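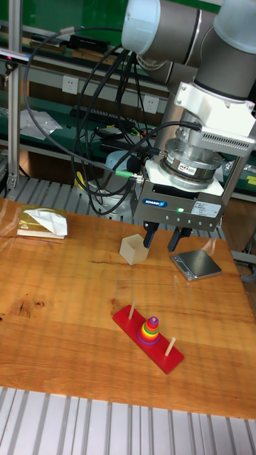

Unit 5. Gripper and small scale on the table.

Live Music and Its Audience – Handout for Unit 5
Instructor: Abundio Solís

Topic: how a set list is built

Please read this before the class and bring it with you. We will use the same terms as in Unit 4 (opener, closer, encore, deep cut), so I do not explain them again.

1. The set list as a plan of energy

A set list is the order of songs that a performer will play in one evening. For a club show by a solo pop singer with two or three albums, the usual length is between 15 and 22 songs. A support act has much less, often five or six songs, and must introduce itself to people who came to see another artist.

In the reading by Oprea you find the idea of the "curve". The concert begins high, goes down in the middle and rises again before the end. I find this model useful but a little too simple. Many dance-pop concerts do not go down at all, and some folk concerts begin very quietly and stay there for 20 minutes. When you use the curve in your paper, say first which kind of concert you are talking about.

2. New songs and old songs

After a new album the singer wants to play the new material, and a part of the audience wants the songs they already know. There are several common solutions. One is to put the new songs in pairs, with an older song after each pair. Another is to play the new album complete and keep the older songs for a second half. The second solution is harder for a casual listener, and the venue sometimes sees a long line at the bar during the first half.

Our case is the band Laller, on the night they played in the old hall at Plaltberg. They opened with three new songs without speaking to the public. The first words from the stage came only after the third song. Listen to the recording and write down at which moment the audience starts to sing. Most students hear it in song eight, but I would put it earlier, in the last chorus of song seven.

3. Talking between songs

Speech on the stage also belongs to the set list, even when it is not written on the paper. It gives time for changing a guitar or for drinking water. Tison separates "working talk" (tuning, thanks, names of the musicians) and "story talk" (where a song comes from). In the Laller recording almost everything is working talk – only before the closer is there a short story.
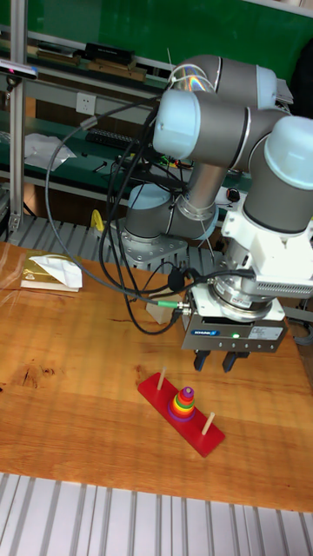

What is the difference between a closer and an encore?
The closer is the last song of the main set, before the musicians leave the stage. The encore is what they play when they come back, and it can be one song or several.

4. For the next class

Read Tison, chapter 8. Choose one concert you attended or a complete live recording, and write its set list in order. Mark the new songs with N and the places with story talk with S. One page is enough. Reviews from fans are allowed as a source, but please compare at least two, as they often disagree on the order in the middle part.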